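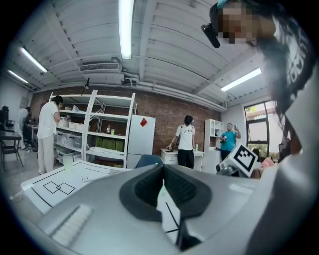

One reader at Usta wrote in to tell me hand-held grippers are a fad, and that any shop with money should buy an arm and be done with it. I disagree. We tried the Barkero hand-held and the Brurnero arm on the same 15 tasks, and the hand-held was ready in 2 minutes. The arm took 30, most of it spent in the controller menus.

The arm repeats a motion better — I won't argue that. But when a pad is the wrong shape, I want to find out before lunch. Štefanec sells pads that fit both, and I would spend money there first. The arm can wait until the tasks stop changing.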